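Home | Notebook | Instruments | Wiki | Log in

Dye bath reproducibility, madder on wool

July 2018

Carrying on from the May entries. Open question was why the second Ulham batch came out brown when the first was a clear brick red on the same yarn with the same recipe. Normand Chisholm thought the root was old. I thought the water. We agreed to settle the water first, as the cheaper test.

Setup. Skeins cut from the one cone, all scoured together in soft soap and rinsed until the rinse stayed clear. Mordanted in alum at the usual rate with a little cream of tartar, held below a simmer for an hour, left overnight in the pot. Squeezed, bagged damp, kept in the fridge. No skein waited longer than 2 days before dyeing.

Root. Erkarcombe stock, ground, one sack, mixed by tumbling before weighing out. Each bath got 25 g of root to 25 g of dry yarn. Root soaked cold overnight, not strained. I left it in with the yarn and shook it out afterward, which is slow and gets grit in the sink trap. Next time use a muslin bag and check whether the depth suffers.

Water. Three sources: building tap, deionized, and deionized with chalk added at 200 mg per liter. The tap in this building is soft. The Ulham well is hard according to the strip test, but I did not have enough of it left to run a full bath, so the chalk is standing in for it. The two are not the same thing. The well probably has iron, and iron alone would account for some brown.

Temperature. Ramp to 60 C over an hour and a half, hold for an hour, cool in the bath. Probe hung in the middle of each pot, clear of the bottom. The hot plate on the left overshoots by several degrees on the way up and then sulks. The tap bath was on that plate, and its log shows a peak of 71 C lasting some minutes. Noted because browns are supposed to come out of the root above 70 or so.

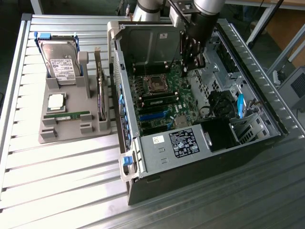 Results, by eye, dry, north window. Deionized: orange, thin, rather flat. Chalk: proper red, deepest of the set. Tap: red shifted toward brown, duller than either. I then read all three on the Ouellet colorimeter, three spots per skein, folded to four layers so the backing card does not show through. The readings agree with the eye. The chalk skein is the lowest in lightness and has the highest a*. The tap skein has lost chroma compared with chalk and moved toward yellow.

So hardness by itself does not give brown at this level. It gives a better red, as the old books say. The tap skein is the odd one, and the overshoot is the obvious suspect. I can't separate water from heat with one pot, and should have swapped plates.

Repeat of the tap bath on the right-hand plate, same weights, same root, peak 61 C. Came out a weak red between the deionized and the chalk, with no brown to speak of. That is one run and I would like another, but it points at temperature.

Went back to the Ulham log with this in mind. The second batch was done on the gas ring with a dial thermometer clipped to the rim. The written peak is 65. A dial at the rim of a wide pot reads low when the heat is all coming from underneath, and the root had been left lying on the bottom. Normand still holds out for old root. He may be partly right, as both batches came from the same sack and the second was dyed months after the first.

Washfastness. Small braids from each skein in Flonisis detergent, 40 C, half an hour, with a strip of white wool sewn in. Slight pink staining from the chalk sample, none visible from the others. Lightfastness cards are in the window, half covered in foil. Exposure counter read 1,772 when they went up. Leave them alone, please, including the curling one.

To do:
- second tap run, right-hand plate, bagged root
- deliberate overshoot to 75 C in the chalk water
- iron strips for the well water, if any are still in date
- exhaust bath from the chalk pot, kept in the lidded bucket under the sink
- recalibrate the left plate or put a label on it

The colorimeter white tile has a scratch near one corner. Read from the center until the replacement comes.

Contact the notebook editor | © 2018 Textile Workshop | Back to top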